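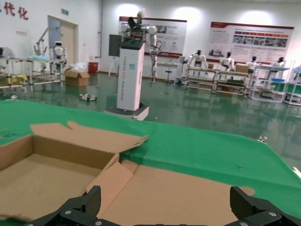

Open carton on a covered table, flaps folded outward.

Section 3: Unpacking and Setting Up Your Larkitano Countertop Dehydrator

Welcome, and thank you for bringing a Larkitano into your kitchen! We know how tempting it is to plug in a new appliance the minute it comes through the door, but a little patience now will save you a good deal of fussing later on, so please pour yourself a cup of coffee and read this section through once before you begin. The whole job takes 34 minutes, and most of that is the first warm-up, when you can go and slice your apples.

What you will need: a soft cloth, mild dish soap, a clear stretch of counter, and a grounded wall outlet that isn't shared with a toaster or kettle.

3.1 Opening the carton

1. Set the carton on a sturdy table with the arrow on the side pointing up. An old tablecloth underneath will protect a nice finish.

2. Slit the tape along the top seam with the blade held shallow. The door panel sits just below the cardboard and it does scratch.

3. Fold all the flaps outward and lift out the accessory tray. In it you will find the drip sheet, two mesh liners, the power cord and the little Zultasum recipe booklet (do try the pear chips on page 9).

4. Reach down both sides of the dehydrator and lift it straight up by the molded grips. Please don't pull on the door handle, which was never meant to carry the weight of the whole unit.

5. Remove the foam blocks from between the shelves. There are six of them, and the one at the very back, tucked behind the bottom shelf, is easy to miss.

Note: Keep the carton and the foam until the end of the return period. A box that has torn a bit along a flap is still perfectly fine for storage, though our service center will ask you to tape it up well before shipping.

CAUTION: Never run the dehydrator with any packing material inside. Foam left near the fan can melt and will spoil the liner.

3.2 Choosing a spot

The dehydrator breathes in through the bottom and out through the back, so it likes a bit of elbow room. Leave a hand's width behind it and the same on each side. A pantry shelf is too snug, and a spot right under a low cabinet will leave the cabinet damp by morning, especially when you are drying tomatoes – they give off far more water than you would ever guess.

The unit draws 700 watts at its highest setting. If your kitchen is on an older circuit, we suggest running it on a line that has nothing else heavy on it.

CAUTION: Do not use an extension cord. Do not place the unit on a stovetop, even one that is switched off.

3.3 Washing and fitting the shelves

1. Slide out all the shelves and wash them in warm, soapy water. The top rack of a dishwasher is all right for the shelves, but please wash the mesh liners by hand, as they curl in high heat.

2. Wipe the inside walls with a damp cloth. Keep water away from the round fan cover at the back.

3. Dry everything thoroughly.

4. Slide the drip sheet in first, along the floor of the cabinet, with its raised lip toward you.

5. Slide in the shelves from the bottom up. Each one clicks softly when it is home. If a shelf tilts, it has probably gone into two different grooves, so pull it out and start again on a level pair.

3.4 First warm-up

1. With the cabinet empty and the door closed, plug in the cord.

2. Press POWER, then turn the dial to 155°F.

3. Set the timer to 20 minutes and press START. The fan will come on first and the heat will follow a few moments later.

4. Open a window if you can. You may notice a faint warm smell the first time, and it should fade before the timer rings.

5. When the timer rings, open the door and let the cabinet cool before loading any food.

Note: If the display shows E2, the door is not fully latched. Press firmly on the upper corner until it catches, then press START again.

Owners of the larger Grivovico model 765 should follow the same steps, with one difference: the warm-up runs for 30 minutes, and the drip sheet comes in two halves that overlap in the middle, left half on top.

Once the cabinet has cooled, turn to Section 4 for loading the shelves and for drying times by fruit.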